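Himeletti Wash Notes - read me first

Hi! I put this little data set together because I got tired of scrolling back through my own journal to figure out which rinse did what to my hair. It covers 60 washes, most of them with plain conditioner (co-washing), and the last ones with a diluted vinegar rinse I started in May.

What's in the folder

washes.csv - one row per wash, with scalp feel, frizz, and how long my curls took to air dry
products.csv - the 6 conditioners I rotated through, Suvex and Fabbri included
notes.txt - me rambling, 3826 words of it (sorry, some of it is about pillowcases)

Scores go from "ugh" to "love it" and they're all my own opinion, so please don't treat them as science! My hair is fine, wavy-to-curly and gets greasy at the roots. If yours is thick and dry, the vinegar rows probably won't match what you get.

Known problems: 2 washes have no drying time, and I spelled Hutero three different ways before I fixed it. 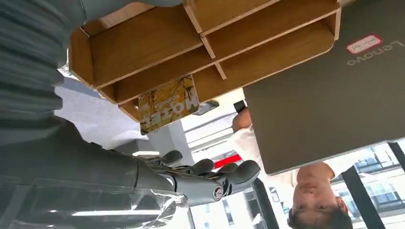 Gray robotic hand and a light wooden desk shelf.

Use it however you like, just link back to the blog. Last updated July 2025.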